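Majimbun: caderno aberto de desmontagem de um computador de secretária
Ficheiro LEIA-ME do conjunto de fotografias e notas

Olá, e obrigada por ter vindo parar a esta pasta! O Majimbun nasceu da vontade de ter, em português, um registo calmo do que se encontra dentro de uma torre Dell quando se tira o painel lateral e se começa a mexer no processador. Há manuais excelentes por aí, mas quase todos passam pelo suporte do processador em duas linhas, e é precisamente ali que as mãos de quem começa costumam hesitar (as minhas hesitaram bastante).

As notas foram escritas por mim, Babita Saxena, e revistas por Hefin Griffiths, que me cortou muitos adjetivos e deixou passar alguns. A primeira versão tem a data de 24 de setembro de 2019.

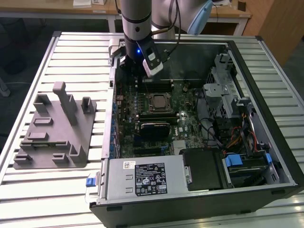 Convém trabalhar com a torre deitada de lado, com o interior virado para cima. Assim vê-se a placa-mãe inteira, a fonte de alimentação e a gaiola dos discos sem andar de lanterna na boca, e os parafusos que escapam ficam, com sorte, à vista. Antes de tudo, claro, desligue o cabo da corrente e toque no metal da caixa para descarregar a eletricidade estática.

O que está na pasta

notas/ são 40 fichas curtas, uma por operação, numeradas pela ordem em que as fizemos.
fotos/ são 289 fotografias, com o interior da caixa visto de longe e de perto.
glossario.txt reúne 60 termos, com as variantes de Portugal e do Brasil (placa-mãe, dissipador, cooler e companhia).

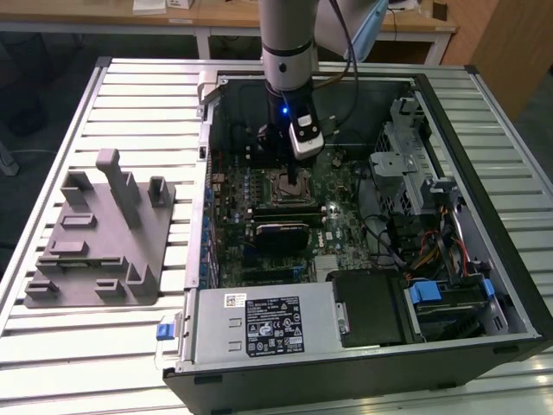
Zona do processador à vista, sem dissipador montado; o logótipo DELL lê-se junto à placa gráfica.

Sobre as fichas do processador

São as fichas mais compridas, e peço desde já paciência! O suporte é uma pequena moldura de metal presa à placa. Quem for apertar ou aliviar os parafusos deve usar uma chave que encaixe bem na cabeça e avançar um pouco de cada vez, alternando entre eles. Força a mais aqui paga-se caro, e uma chave que resvala pode riscar as pistas da placa.

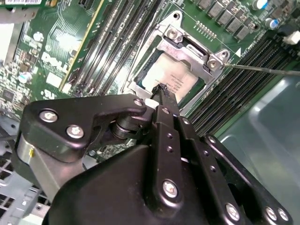

Hefin Griffiths discorda de mim num ponto e pediu que ficasse escrito: para ele, a ficha dos parafusos devia vir antes da ficha da alavanca, «porque quem tem pressa abre logo a alavanca e só depois vai ler o resto». Deixei a ordem como estava, mas acrescentei uma remissão no topo de ambas.

Quando o processador sai, guarde-o numa caixinha antiestática e não toque nos contactos. O encaixe vazio também merece respeito: nada de panos, nada de sopros, e a tampa de proteção no lugar se a pausa for longa.
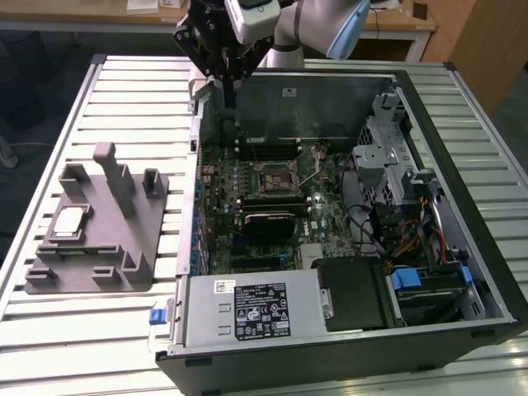
Encaixe vazio, com a alavanca do suporte levantada.

Limitações

Só tratamos de um computador, e outras torres terão os discos e a fonte arrumados de maneira diferente. Faltam ainda fichas sobre a limpeza das ventoinhas e a troca da pilha da placa, que tenho em rascunho.

Utilização

Pode copiar, traduzir e imprimir à vontade, desde que mencione o Majimbun. Correções são muito bem-vindas, mesmo as de vírgulas; indique por favor o número da ficha.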